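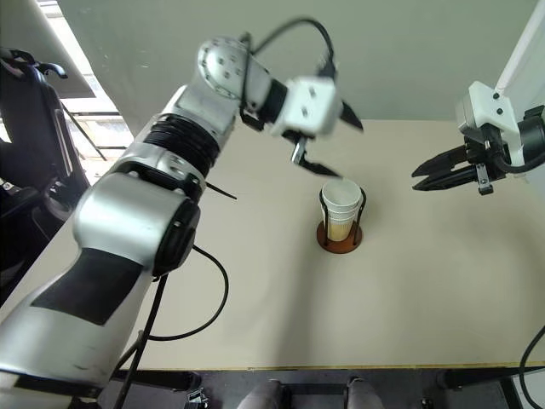 Fixez les deux socles avant de toucher au programme, demande Brenda Wainwright, et recommencez le serrage si l'un des deux bouge encore quand on pousse dessus avec la main. Elle ajoute qu'elle a perdu tout un mois de mai à corriger dans le logiciel un défaut qui venait de quatre vis.

Chapitre 7
Deux bras sur une même table

7.1 Le poste de travail

Les chapitres précédents traitaient d'un bras seul : montage, alimentation, réglage des butées, premiers déplacements. On passe maintenant à deux bras qui partagent un plateau et manipulent les mêmes objets. Le poste étudié a été monté dans l'atelier partagé Trarkar, par des adhérents qui disposaient d'un local, d'une table et de leurs soirées. Il servira de fil conducteur jusqu'à la fin du chapitre 9.

La tâche retenue est simple à énoncer. Des gobelets en papier et un porte-gobelet à socle de bois et fil métallique sont posés sur la table. Les bras doivent saisir un gobelet, l'amener au-dessus du porte-gobelet et l'y déposer debout. Un enfant le fait sans y penser. Pour deux bras, l'exercice réunit la plupart des difficultés que l'on rencontre dans un petit montage : un objet léger qui se déforme, un support qui glisse, un volume de travail commun et des câbles qui passent partout.

À la fin du chapitre, le lecteur saura :
— implanter deux bras autour d'un plateau et délimiter la zone commune ;
— guider les câbles jusqu'aux pinces ;
— régler l'ouverture et l'effort d'une pince à deux doigts pour un objet souple ;
— écrire une règle de priorité entre les deux bras ;
— tenir un cahier d'essais utilisable par quelqu'un d'autre.

7.2 Choisir l'implantation

Deux dispositions sont courantes. Dans la première, les bras se font face et se rejoignent au milieu. Dans la seconde, ils partent du même côté et avancent en parallèle. La première donne une zone commune étroite et facile à surveiller. La seconde ressemble davantage au travail de deux mains humaines, mais les coudes se gênent dès que l'on rapproche les pinces.

Quelle que soit la disposition, on commence par tracer sur une feuille de papier la portée utile de chaque bras. La portée utile est plus courte que la portée annoncée : un bras presque tendu manque de précision, et sa pince ne peut plus s'incliner librement. À l'atelier, les adhérents ont retenu 500 mm par bras pour des segments qui atteignent 700 mm en extension complète. Les deux disques tracés se recoupent au centre de la table. C'est dans ce recoupement, et nulle part ailleurs, que l'on placera le porte-gobelet.

Le plateau doit être mat et d'une teinte unie. Un plateau brillant renvoie la lumière de la fenêtre et perturbe les caméras en fin de journée. On vérifie aussi le chant avant de la table : un bras replié dont le câble pend peut l'accrocher au passage et tirer sur le connecteur.

7.3 Les câbles

Chaque pince reçoit au moins un câble, souvent davantage. Trop court, il bride le poignet. Trop long, il traîne sur le plateau et balaie les objets. La bonne longueur se trouve à la main, moteurs coupés, en amenant le poignet dans ses positions extrêmes et en laissant au câble une boucle ample à chacune d'elles. On fixe ensuite le câble de part et d'autre de l'articulation, jamais dessus.

Le montage Trarkar en est à sa troisième disposition de câbles. La première passait sous l'avant-bras et se coinçait. La deuxième utilisait une gaine commune, trop raide. La disposition actuelle laisse des boucles libres près des poignets. Elle n'a rien d'élégant, et il faut la contrôler au début de chaque séance, mais aucun connecteur n'a été arraché depuis son adoption. 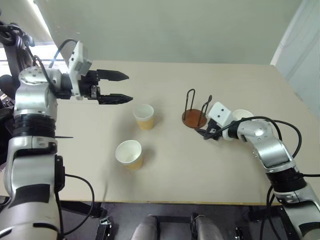

Une fois les câbles en place, on fait parcourir à chaque bras toute sa zone à vitesse réduite, l'autre bras étant rangé. Puis on inverse. Les deux bras ne se déplacent ensemble qu'après ces deux passages, une main sur l'arrêt d'urgence.

7.4 Saisir un gobelet en papier

Un gobelet vide ne pèse presque rien. S'il est touché par un seul doigt de la pince, il part avant que le second ne se referme. On approche donc avec une pince largement ouverte, on centre, puis on ferme lentement. L'effort de serrage se règle par essais successifs, en partant de la valeur la plus faible que le contrôleur accepte.

Trois réglages comptent : la hauteur de prise, l'orientation des doigts et la vitesse de fermeture. Près du bord supérieur, la paroi est renforcée par le roulé, mais une prise de travers ovalise l'ouverture. À mi-hauteur, la paroi s'enfonce plus vite. Les adhérents ont fini par adopter une prise basse, doigts inclinés, qui oblige à descendre le poignet près du plateau. Le gain en stabilité se paie par un risque de contact avec la table, et l'on ajoute une limite de hauteur dans le programme.

Le contrôleur employé ici, nommé Mistska dans la suite, exprime l'effort sur une échelle propre, sans unité. La valeur 43 convenait aux gobelets utilisés pour la mise au point. Elle ne vaut pour aucun autre montage, et le lecteur cherchera la sienne.

7.5 Qui passe le premier

Dès que les deux pinces peuvent entrer dans la zone commune, il faut une règle. La plus simple consiste à déclarer la zone occupée ou libre. Un bras qui veut entrer consulte cet état, attend s'il le faut, marque la zone comme occupée, travaille, puis la libère en sortant.

Cette règle interdit toute coopération : un bras ne peut pas tenir le porte-gobelet pendant que l'autre dépose. On l'assouplira au chapitre 8 avec la méthode Cirillo, qui découpe la zone en couches horizontales. Pour l'instant, on s'en tient à un bras à la fois.

7.6 Le cahier d'essais

Chaque essai occupe une ligne : position de départ du gobelet, bras utilisé, effort, résultat, remarque. On note aussi les essais interrompus. Un cahier qui ne garde que les réussites ne permet pas de retrouver l'origine d'une panne. Le modèle Ostetti, reproduit en annexe B, prévoit une colonne pour l'éclairage, souvent laissée vide les premières semaines et remplie avec soin ensuite.

Travail préparatoire. Avant d'aborder la section 7.7, tracez à l'échelle votre plateau et les deux portées utiles. Placez-y les gobelets et le support, puis repérez les positions qu'un seul des deux bras peut atteindre. Conservez ce tracé, il servira de base au calcul des points de passage.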